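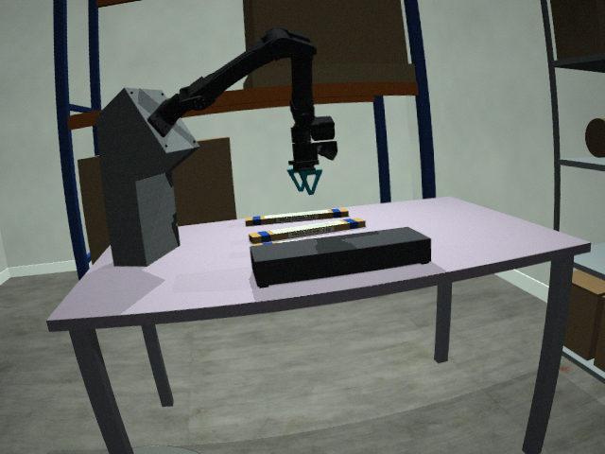

*A robot arm in a computer-made practice room. The teal part at the end of the arm is the gripper.*

# How Do You Show a Robot What to Do?

Prandetari Science Pages: Machines
Reading level: ages 9 and up
Last checked: Nov 29, 2023

A robot arm has motors at its joints. Each motor can turn one way or the other, fast or slow. If you want the arm to pick up a package, somebody has to work out how far every motor should turn, and when. One way is to type all of those turns into a computer as a list of orders. This is called programming by hand. It works well in factories where every part arrives at the same spot every time.

Packages on a table do not always lie in the same spot. One may be a little to the left. Another may be turned at an angle. A fixed list of orders sends the gripper to the old place, and it closes on air.

Another way is to show the robot. A person moves the arm through the whole job while a computer records the movement. One recorded job, from start to finish, is called a **demonstration**. Engineers often say "demo" for short.

## Part 1: Showing by hand

Some robot arms can be put into a soft mode. In soft mode the motors hold the arm up against its own weight, but they do not fight you if you push. You take hold of the arm near the wrist and guide it. You move it over the package and lower it. Then you press a button to close the gripper, lift, and carry the package to where it belongs.

While you push, sensors inside the joints measure the angle of each one. A joint angle tells the computer how far that joint has turned. Your elbow has a joint angle too. When your arm is straight, the angle between its upper and lower parts is large. When you touch your shoulder, that angle is small.

Showing by hand has a few limits:

- You have to stand next to the robot.
- Your own arms can get in the way of the camera.
- A big arm is tiring to push.
- It cannot be done with an arm that exists only inside a computer, since you have no metal to hold.

## Part 2: Showing by remote control

Remote control of a robot is called **teleoperation**. "Tele" comes from a Greek word for "far." The person who does it is the **operator**. The robot may be across the room, or in another city, or inside a simulation like the one in the pictures on this page.

A **simulation** is a set of rules running on a computer. The rules say how heavy things are, how they slide, and what happens when they touch. The computer then draws the result. The arm and the table, the tall rack and the cardboard boxes are all drawn this way. A dropped package in a simulation dents nothing, and the room can be set back to its starting state with one key.

Operators use different kinds of controllers:

1. **A game controller.** One stick moves the gripper left, right, forward and back. The other stick moves it up and down and turns it. It is cheap, but slow to use.
2. **A hand tracker.** The operator holds a small device, and the gripper copies the motion of the hand. Move your hand down 2 inches and the gripper goes down 2 inches.
3. **A leader arm.** The operator moves a small model of the robot arm. Every joint on the model is matched to a joint on the big arm, which is called the follower.

The Drener lesson kit uses the second kind. Its operators practice on one job with long, narrow packages: pick up a package from the table and set it down on the low black stand. The packages have orange-colored ends and blue bands, and they all have the same design. For a person this job takes a few seconds. By remote control a beginner needs much longer -- mostly to get the gripper turned the right way before it goes down.

The turning matters. A long package is narrow in one direction only. If the two fingers come down along its length, they will not fit around it. They have to come down with one finger on each long side. 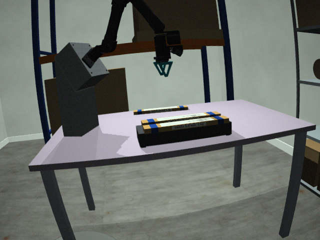
**PART 3 | WHAT GETS RECORDED**

Look at the two packages on the black stand and the one on the far part of the table. A person can see at once which package is left to move. The computer does not start out knowing this. It has to learn it from the recordings.

A recording is made of many short steps. At each step the computer saves these things together:

| What is saved | What it means |
|---|---|
| Camera picture | What the room looks like at that moment |
| Joint angles | How far each joint has turned |
| Gripper opening | How wide apart the fingers are |
| Action | What the operator told the arm to do next |

The last row is the one the robot has to learn. The first three rows describe the moment, and the action is what a person chose to do about it. Saved many times over, the rows make pairs: *when it looks like this, do that*.

In February, the Provier practice set held 3,769 demonstrations of package jobs, recorded in over 400 different room setups. In some setups the packages began close together. In others they began far apart, or the light came from another side and the shadows moved.

## Part 4: From recordings to robot

The recordings are given to a learning program. The program looks at one saved moment and guesses the action. Then it compares its guess with what the operator did. If the guess is wrong, the program changes itself slightly and tries again. This is repeated a very large number of times. The method is called **imitation learning**, and to imitate means to copy.

When the learning is finished, the operator lets go. The program now looks at the camera picture and joint angles and chooses the actions itself.

Copying has a known weakness. Suppose every operator did the job perfectly. Then the recordings contain no examples of a gripper that is a bit off to one side, and the program has never seen how to get back. For this reason some demonstrations include small mistakes *and* the correction. The operator goes too far left, stops, and moves right again. These are kept in the set. A demonstration in which the package ends up on the floor is marked "failed" and is normally left out.

## Try it: the Zou card game

You need a partner, a pencil, an eraser, a book and a blindfold.

1. Put the book, pencil and eraser on a table. The book is the stand.
2. One player is the arm and wears the blindfold. The other is the operator.
3. The operator may say only these words: *left, right, forward, back, up, down, turn, open, close, stop*.
4. The arm holds thumb and first finger like a gripper and moves a little for each word.
5. Move the pencil onto the book, then the eraser.

Write each word on its own card as it is used, in order. The stack of cards is your demonstration. Now put everything back where it was and have the arm follow the cards with no operator. Then move the pencil by the width of your hand and run the same cards again. Note what happens to the gripper.

## Words on this page

**Demonstration:** one recorded job, done by a person moving the robot.

**Follower:** the arm that copies a leader arm.

**Gripper:** the part of the robot that holds things.

**Joint angle:** how far a joint has turned.

**Operator:** the person controlling the robot.

**Teleoperation:** moving a robot by remote control.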